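Gear cell gets new finger pads

The gear assembly cell at Trerneo is running again after a short service stop on 29 June 2020. Hülya Canpolat replaced both gripper fingers, which had worn smooth at the tips after almost 2,000 picks, and tightened the four screws at the wrist. The dark mat was brushed down and put back square to the base.

Nevzat Gündoğdu then retaught the approach to each gear – the old one came in too low – and set the closing force down a little for the small parts. Operators should check the finger tips at the start of each shift and report any play to Hülya. The next full service is in October. 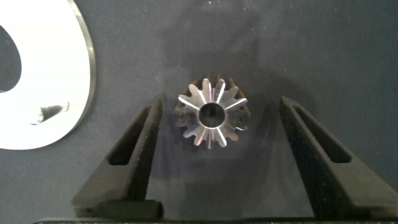
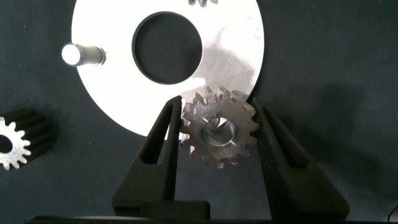
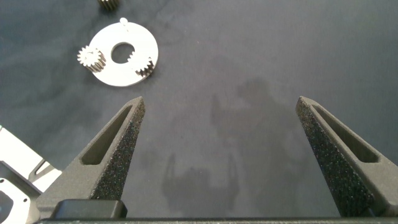
The gripper at the gear cell, with a gear held between the fingers in the second picture.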